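Saturday was supposed to be a lazy one and then I spent it with a hex key in my teeth, so you get a maintenance post!

The left gripper on my pair had been getting sloppy for weeks. You'd squeeze, and the jaws would sort of think it over before closing. I finally took the thing apart and found 4 screws on the slide block backed out, plus enough gray fluff in the channel to knit a sock. Brushed it out, wiped everything down, put in a new Fendex slide (the old one was scored down one side) and a dab of blue threadlocker on each screw. Please don't use the red stuff. I did that once and had to buy a new block.

Then the cables. Drasley sells a strain relief clip that I'd been putting off ordering, and wow, I should have done it in February. It holds the cable a good inch back from the connector so the plug isn't doing all the work.

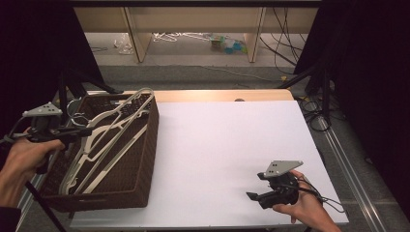 My check after any repair is dull but it works for me. I zero both jaws, open and close them 15 times with nothing in them, and only then let them near something awkward. Hangers in a wicker basket are my favorite for awkward – all those hooks and shoulders lying over each other, and a woven rim to snag on if you come in too low. I also look at where the cables go when both hands are over the board, and I like a nice loose loop on the right one. The log said 272 grabs since the last service, so I'm going to stop waiting for things to feel bad and clean the slides at 200. Next job is the right gripper, once the second Fendex slide gets here.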